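Getting Ready for Inspection Without Losing Your Whole Sunday

Posted 05/11/2022 by Kha Phan

I spent my first year in the Army doing barracks laundry the hard way, and by the hard way I mean everything in one load, hot, with way too much soap. I've learned a few things since then (mostly by ruining stuff), and my cousin ships out in December and keeps texting me questions, so I'm putting it all in one place.

Start with the uniforms. Turn them inside out, zip every zipper, close every hook and loop tab, and wash them cold. If you leave the tabs open they grab onto your socks and chew up the fabric, and you'll be picking fuzz out of them with a comb. Skip the bleach and skip any detergent that says it has brighteners in it. Skip starch too! I know somebody's uncle swears by it, but his uniform was a different uniform.

Pull them out of the dryer while they're still a tiny bit damp, or better yet don't use the dryer at all. I hang mine on the fat plastic hangers with the sleeves pulled straight, and after a night over the shower rod they look fine.

Boots next. The suede kind just want a dry brush, the stiff nylon one, and you go all one direction. For mud, wait. Let it dry all the way and knock it off outside, because wet mud only gets pushed in deeper. Take out the insoles and stuff the boots with newspaper, then change the paper after 20 minutes and leave the second batch in overnight. Keep them away from the heater. I cracked a sole that way.

Old T-shirts make the best rags you'll ever own. Cut off the hems and collars first, they're lumpy and leave streaks on mirrors and faucets.

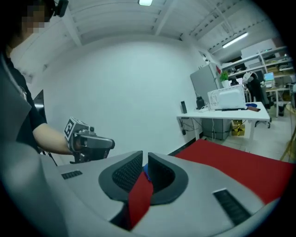

Wash new rags twice before you use them on anything pale, especially if they started out a dark or bright color. I keep a stack under the sink and another one in my wall locker, and when one gets too greasy it goes in the trash without a funeral.

For the sink and the shower I use plain white vinegar and water, half and half, in a spray bottle with a label on it. Please label it, and please never mix it with bleach. Spray, go do your bed, come back and wipe. Floors get done last, starting in the far corner and backing toward the door. I've mopped myself into the corner by the window more than once.

Oh, and sewing! Get a little kit with tan thread and do your loose buttons on Thursday night, when you can still borrow a needle from down the hall.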